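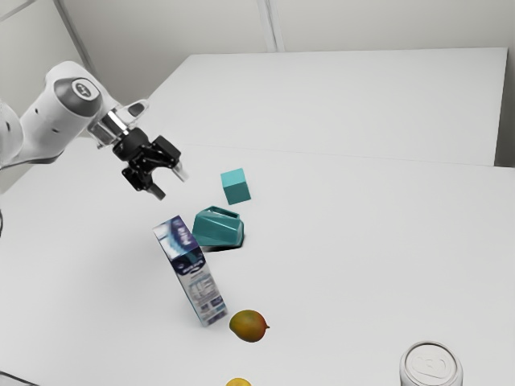

*A white tabletop, with a second one behind it.*

# Shared kitchen at Prirnby: frequently asked questions

These answers cover the ground-floor kitchen in the Prirnby building. The upstairs kitchenette at Dremevari has its own rules, posted on the door there.

## Booking

**Who can book the kitchen?**
Any resident with a current key fob. Guests can use the kitchen with you, but the booking has to be in a resident's name and that resident has to stay for the whole slot.

**How do I book?**
Use the Mokex calendar. Pick a slot, enter your apartment number, and wait for the confirmation email. A slot shown in gray is not yet confirmed.

**How long is a slot?**
4 hours, including setup and cleanup. You can book two in a row if the second is still open at 7 p.m. the evening before.

**Is there a charge?**
Regular slots are free. For private parties we take a deposit of $275, refunded to the card you paid with once the room has been checked.

**Can I cancel?**
Yes, in the calendar, any time before the slot begins. If you miss three bookings without canceling, your account is paused for a month.

## Cooking

**What equipment is provided?**
Two ovens, a six-burner range, a dishwasher, and a full-size refrigerator. Pots and baking sheets are in the lower cabinets. Bring your own knives, foil, and storage containers.

**Why does the left oven take so long to heat?**
It is the older of the two. Allow an extra ten minutes. If it shows error E2, switch it off at the wall, wait a minute, and switch it on again.

**Can I deep-fry?**
No. The hood is not rated for it. Shallow frying is fine with the fan on high.

**Can I leave food in the refrigerator?**
Only during your slot. The one exception is the bottom shelf, which is for dough and marinades being kept overnight. Label them with your apartment number and the date. Unlabeled food is thrown out each morning at 9. 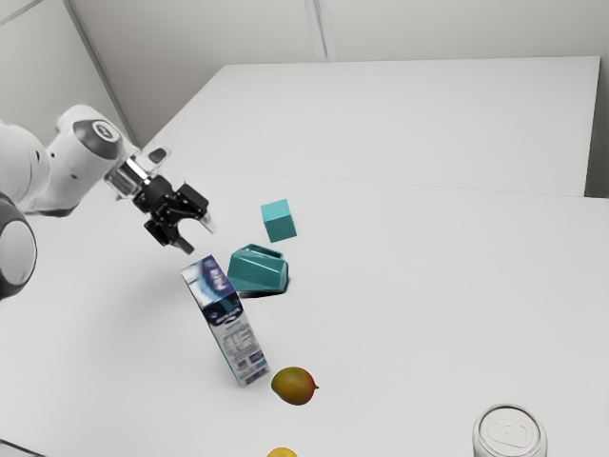
**May I put hot pans on a work surface?**
Please use a trivet, including for pans that have been off the heat for a few minutes. Trivets hang beside the range. Marks and burns are charged at the cost of repair, so report any you find before you start cooking and they won't be put down to you.

## Cleaning up

**What do I have to clean?**
Everything you used, plus the floor. Wipe the range once it has cooled, empty the sink strainer, and start the dishwasher before you leave. The next person unloads it.

**Which cleaner should I use?**
The Nakpan spray under the sink, on a damp cloth. Don't use scouring powder on the range top. Oven cleaner is available from the office on request.

**Where does the trash go?**
In the bins behind the building. Your fob opens the gate. Cooking oil goes in the lidded drum next to the recycling, and never down the drain.

**I left something behind. Where is it?**
Check the shelf by the door first. Dishes and utensils stay there until the end of the month and then go to the office.

## Other questions

**Can I use the kitchen to make food for sale?**
No. It is not a licensed commercial kitchen, and that includes bake sales where the money goes to a business.

**Are children allowed?**
Yes, with an adult in the room. Under-twelves may not use the range.

**Will the kitchen close for maintenance?**
Once a year, in October, when the hood and ducts are cleaned. The dates are blocked out in the calendar as soon as the contractor confirms them.

**How do I report a problem?**
Choose "Report" on your booking in Mokex. For a gas smell, leave the room and call the emergency number on the door before doing anything else.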